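Two Arms, One Old Computer: a talk with the builder behind Kuvuden

Kuvuden is a home project with a simple wish: to let robot arms put the parts of a desktop computer into their places. The builder writes about it on a small page and prefers to stay without a name there. We spoke in the workshop for a long afternoon, between trials, and later I sent my notes back to be checked. The builder changed two sentences and added one.

"I am not in a hurry," was the first thing I wrote down. "The computer is old. It can wait for me."

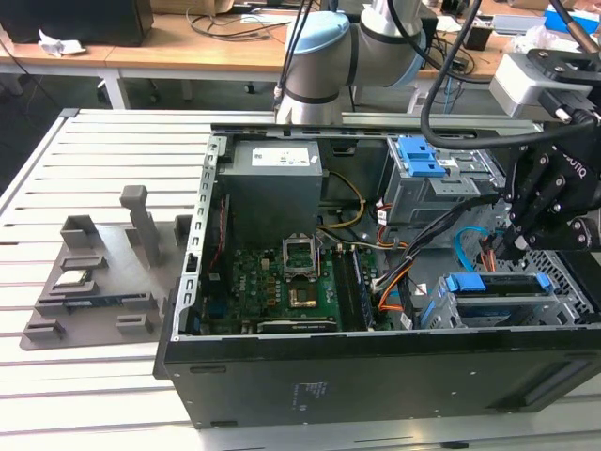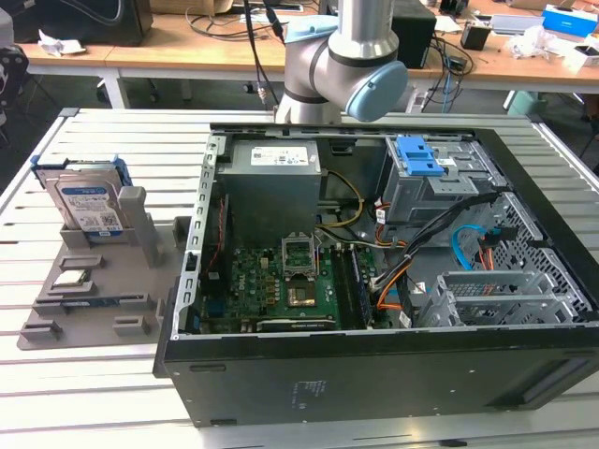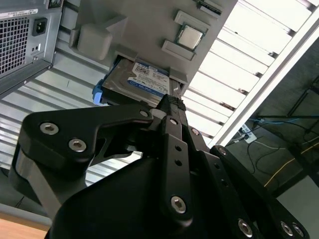
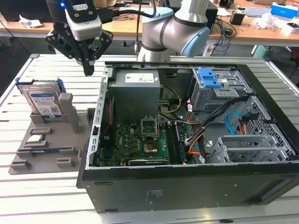
Which part of the computer is the most difficult for the arms?

The memory, according to the builder. "People always guess the processor, but the processor only has to be laid down flat and straight. You need no force for it. The memory needs force, and the force must go exactly down. If you push with a small angle, the module goes in on one end and stays high on the other end, and the arm believes that the work is finished."

The builder's answer to this was to push twice. The gripper goes first to one end of the module, then to the other, and after that it makes a light touch in the middle to compare the height. The method is slow. On the project page it has its own chapter, with the title "Patience," and readers have already written to say that a special tool would be faster. The builder agrees with them and will not make one. "I want to use the same fingers for everything. When I change the tool, I change the question."

The parts tray had a longer history than I expected. It is printed, and every part has its own pocket or slot, so that the arm can begin from a known position. The first versions were too exact. The parts went in well by hand, but the gripper could not take them out without lifting the whole tray. Then the builder made the openings wider, and the parts began to lean. The drawing now has the number 22 in its file name, and the builder told me that not all the numbers between were printed, only most of them.

"The hard drive was the one which taught me about the tray," the builder said. "It is standing, so you can take it from the side, this is good. But it is a small drive in a plastic caddy, and the caddy is a bit soft. If I hold only the plastic, it bends. If I hold only the metal, I am too near to the wall of the slot. I moved the holding point maybe every evening in September."

I asked why there are two arms, when so many home builders find one arm expensive enough. The plan at the beginning was for one. The second came when a small company, Drarus, closed its training room and sold the equipment. The builder paid 380 for the old controller and the cables together, and for the arm itself a price that I was asked not to print. "My family reads this," the builder explained.

With two arms there came a new problem, which is that they can meet. The builder uses a planning program called Trendow, written by a group of hobby people, and it keeps a forbidden space around each arm. In the beginning this space was so large that the arms behaved like two polite persons at a door – each one waited for the other. Making it smaller took courage. The builder did it in small steps, with one hand on the stop button, and the speed set very low.

Cables are the next subject on the list. In this computer they lie across the inside, and a cable does not stay where it was yesterday. The planning program knows the case, the rails and the drive cage, but it knows nothing of a soft thing. For now the builder arranges the cables by hand before a trial and writes in the notebook that it was done so. "It is a little bit cheating, so I write it. If I don't write it, after one month I will believe the robot did it."

The notebook deserves some words. It is a paper one, with squares, and each trial has one line: the part, the starting pocket, the result, and a column for remarks. The goal is to have 100 lines for each part before anything is called reliable. The processor is the closest to the goal. The memory is far away, and the builder did not want to tell me how far.

I also asked about the bench, because many readers build on an ordinary table. The slotted aluminum was chosen so that things can be fixed with bolts and moved later. The builder bought it used from Illés, a machine shop that was changing its tables. Before, there was a wooden one, and on a wooden one the builder had to measure all positions again after each change of weather. "Maybe it was not the weather. But it felt like the weather."

What would the builder advise to a person who wants to begin? The answer came after a long pause, with a cup of tea in between. Take a computer that you are ready to lose. Start with only one part and do not touch the others. Write down the position of everything before you switch on, also the things which you are sure will not move. And buy more memory modules than you think, because the contacts do not like to be pushed so often.

The next step for Kuvuden is the lever of the processor socket. Closing it needs a movement in a curve, with a force that grows on the way, and the builder has so far tried it only with the power off and the arm led by hand. After that there would be the drive, going into its bay from the tray in one movement. The project page will have the next report on 13th November, and the drawings of the tray will be put there at the same time – also the bad ones, if the builder can still find them.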